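Saturday, late, kettle on

Well, I finally did it. I signed up for the Deltport choir and went to my first proper rehearsal tonight, and my throat feels like I swallowed a pinecone.
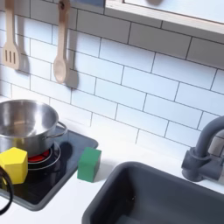
I've been telling people I "used to sing" for so long that it started to sound like a medical condition. The last time I stood in a row with a folder in my hands I was in high school, and I was mostly there for the bus trips. So I was nervous! I sat in the car outside the Dimitrov building with the heater going and did the humming exercise off the radio, the one where you pretend you're a bee, and a man walking his dog looked right at me. Fine. Good start.

They put me with the altos. I'd written soprano on the form (wishful thinking) and the director, Danica Kovačević, had me do one scale, got this very kind look on her face and pointed me to the other side of the room. She's strict but I like her. She stops everything if she hears somebody breathe in the middle of a word, and it was me 2 times, and both times she looked at the ceiling instead of at me, which I thought was decent of her.

There are 38 of us when everyone shows up, and tonight it sounded like everyone showed up. I forgot what that's like, having the basses come in behind you. You feel it in your shoes! I lost my place completely on the second page because I was just standing there grinning like a kid at a parade, and the woman next to me reached over and put her finger on the right measure without missing a note.

The big concert is in June at the Velance, and it seats 400, and I'm choosing not to think about that. We're doing a bunch of folk songs plus one long piece in Latin that goes on for pages and has the altos holding the same note forever while the sopranos get to run around having all the fun. I'm a little bitter about it. I guess that's what the soprano thing on the form was really about.

Need to get a black folder, mine is purple and apparently purple is out. Also black shoes that don't squeak. Also I should learn to count rests, because I came in early on the slow one, all by myself, loud as anything, and it's a wonder they didn't hear me across the street.

Tea's ready. Honey in it, two spoons, don't care. I keep singing the alto line from the slow one and it makes no sense without the rest of the tune, it's just the one note and then a slightly lower note. Going to bed before the neighbors start knocking.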